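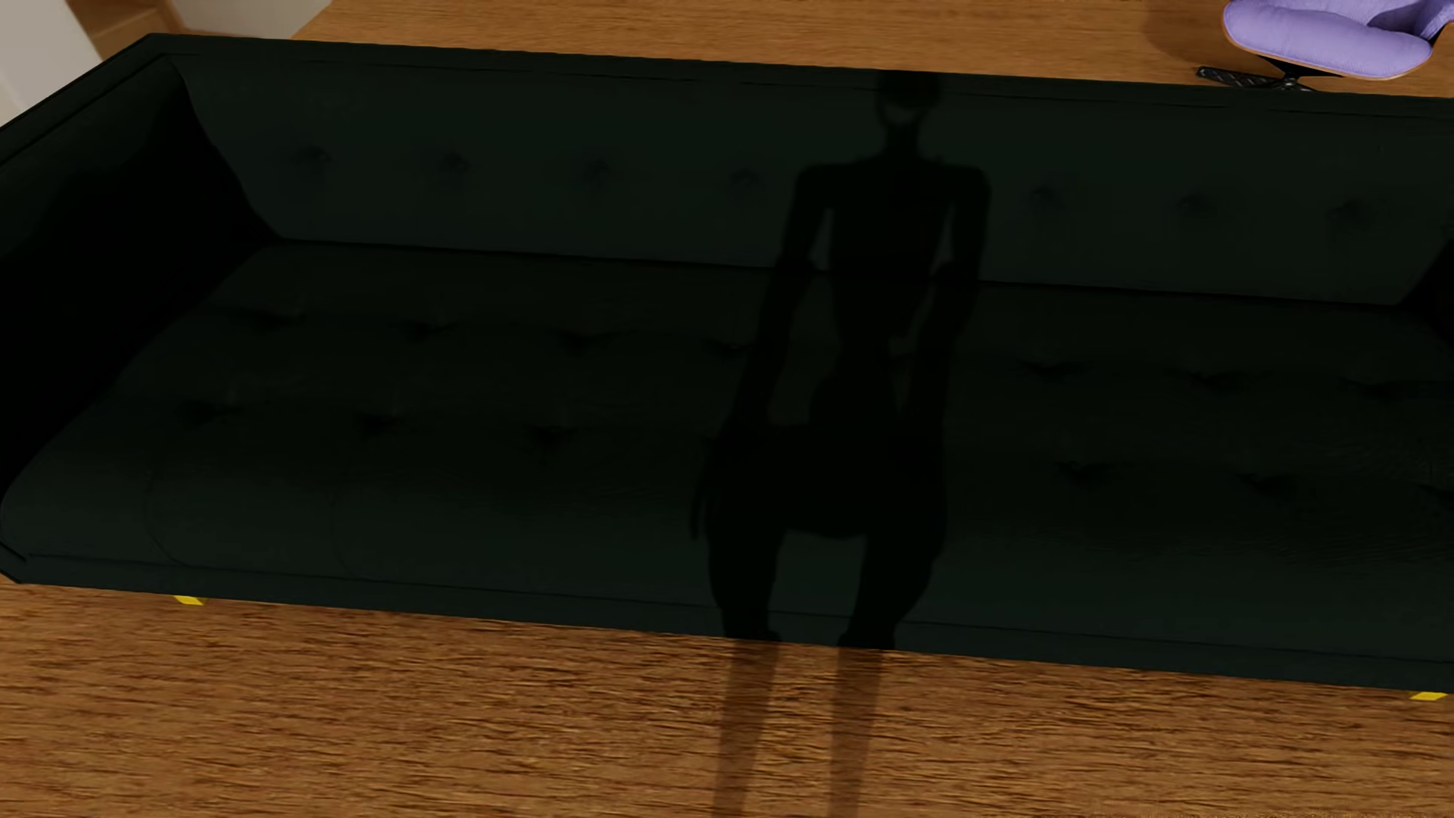 Stakden support replied first: the keep-clear rule applies in simulation exactly as it does on the real floor, so please don't switch it off to get a run through. Which version of the rule sheet are you on, and is the stop coming from the rule itself or from something feeding it?

Fair enough, and I promise I haven't switched it off (I did hover over the button). We're on rule sheet 4, running in Clenamum, scene Sandhu, the lounge layout with the dark green sofa. The robot walks up, stops short of the seat and the log says

KEEP-CLEAR: zone occupied, hold position

and then it holds. For ever, as far as I can tell — I went and made tea and it was still holding. There's no person loaded in that scene and I've checked the object list twice. Our house rule says a hold must never be cleared by hand without a written cause, so ticket 309 stays open until I've got one.

What I tried before lunch

Restarted Clenamum. Same hold.

Reloaded Sandhu from the clean copy, in case one of us had left an extra object behind. Same hold.

Moved the start point back and walked it in again. It got a bit nearer the sofa and then the same hold, which at least made me feel I was looking in the right place.
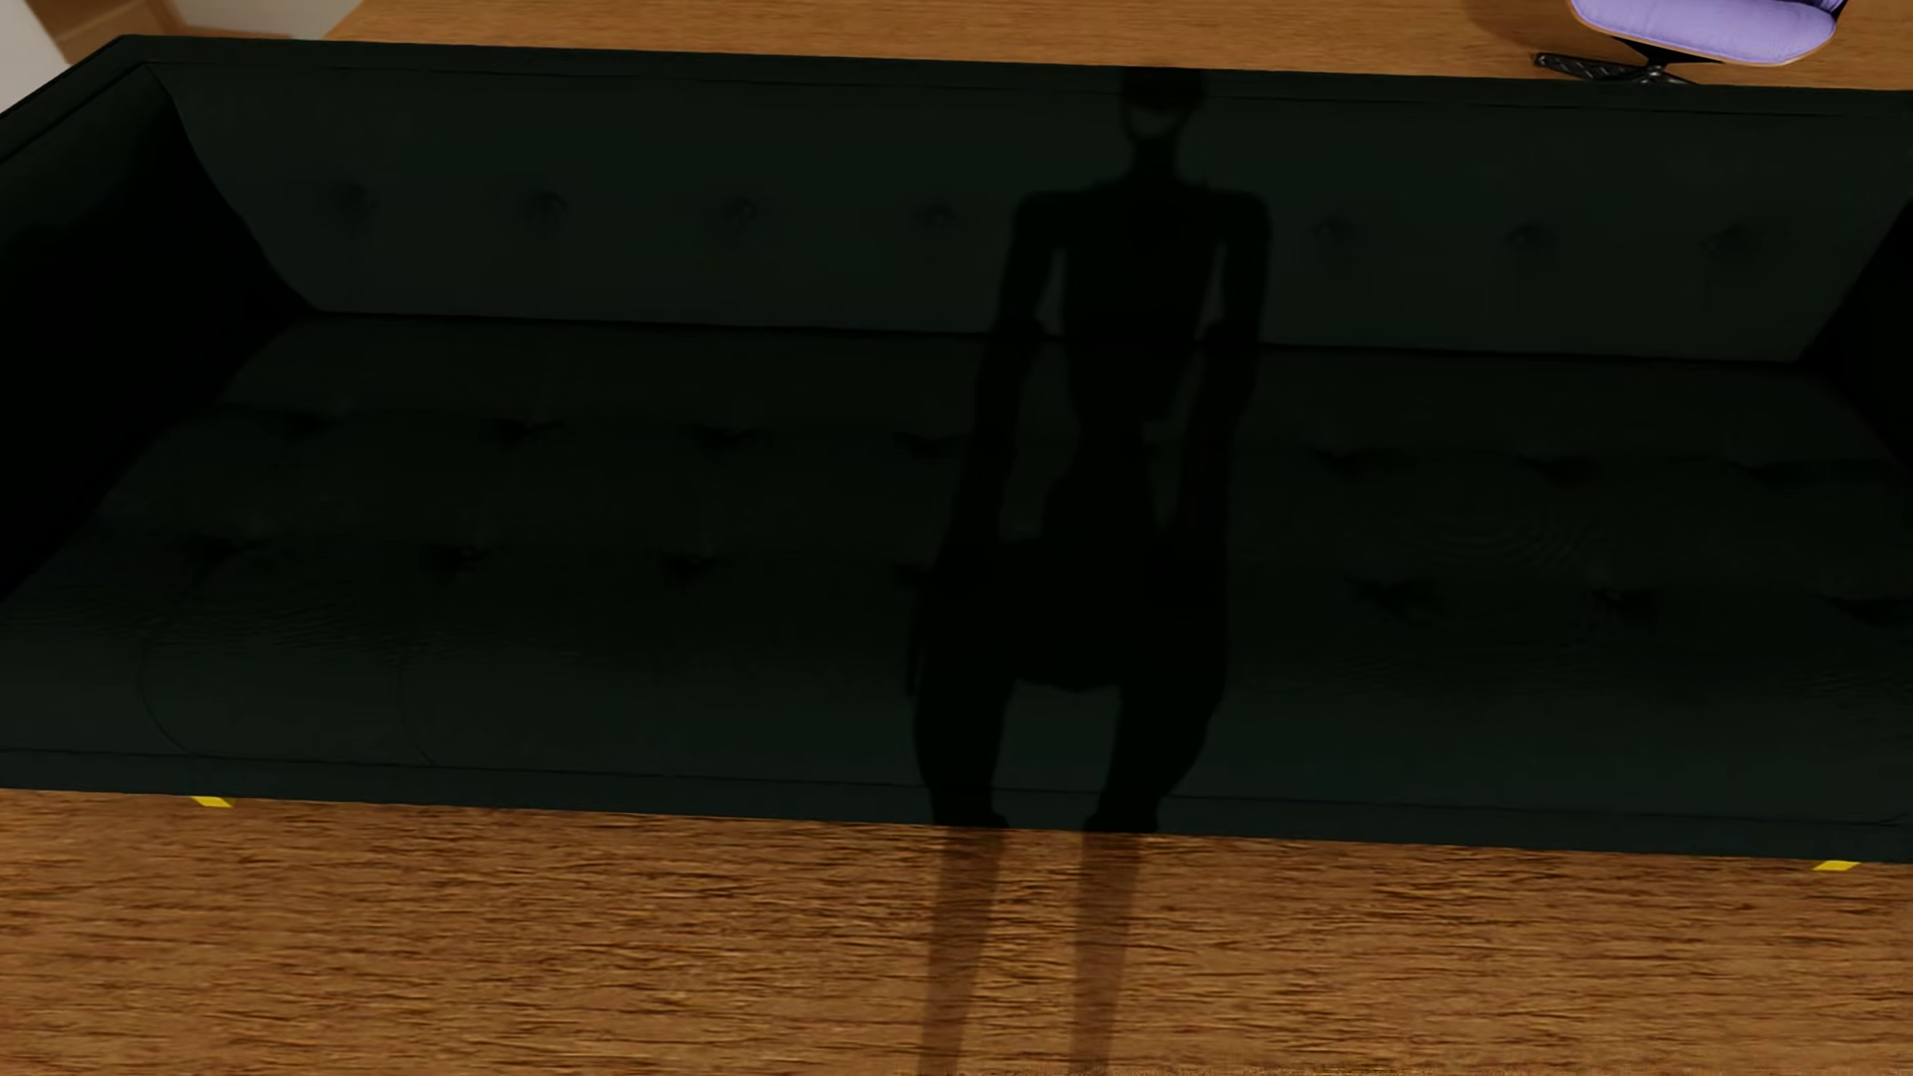

What I tried after lunch

I turned shadows off in the lighting panel and the hold went away. Lovely! Turned them back on and it came straight back. So the zone check is reading the robot's own shadow as a body standing in the way.

I was all set to leave shadows off and close this, but the rule sheet says test lighting has to match the lighting you'll work in, and the real lounge has a big lamp right behind where the robot comes in. Back on they went.

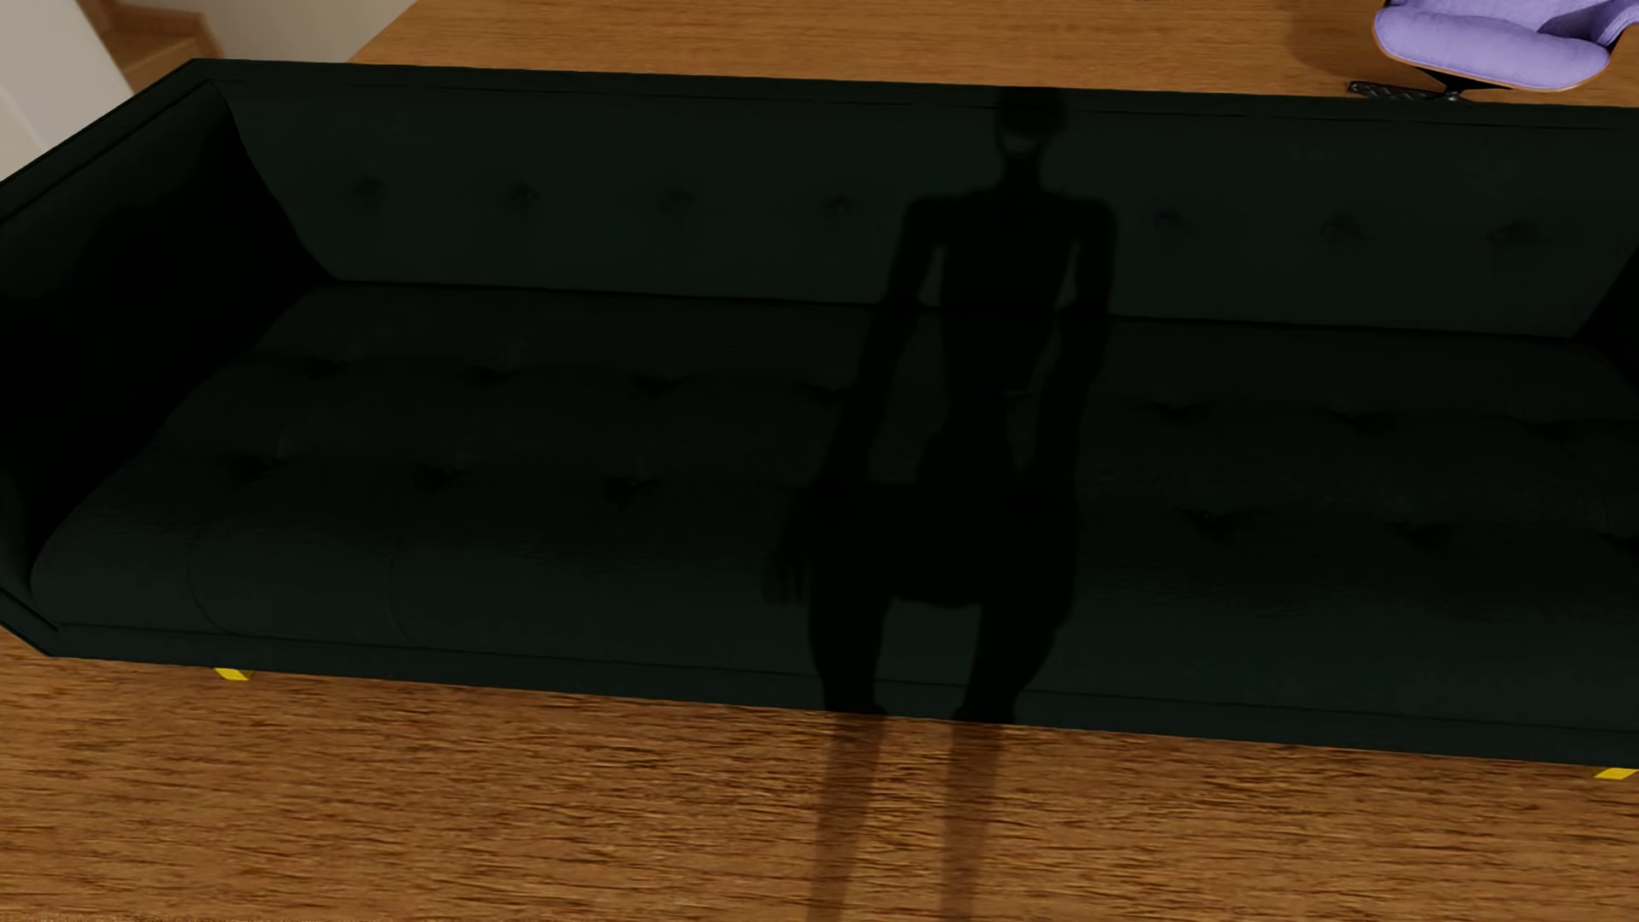
The fix I'd like agreed is in the Brukutano filter, the bit that takes the robot's own outline away before the zone check sees anything. Ours only takes away the body. I'd been staring at the sofa all morning, and the shadow hardly shows on that fabric, so I never thought of it. Look at the floor in front instead and the two legs are as plain as anything on the wood. From now on I'm checking the pale surfaces first.

Could Stakden confirm two things, please?

1. Is masking the shadow allowed under the keep-clear rule, or does it count as weakening it? My worry is a real foot sitting inside the masked patch.

2. If it's allowed, do we need to repeat the sign-off for scenes that already passed?

I've left the hold in place and written the cause as "own shadow, suspected". Status: waiting on Stakden.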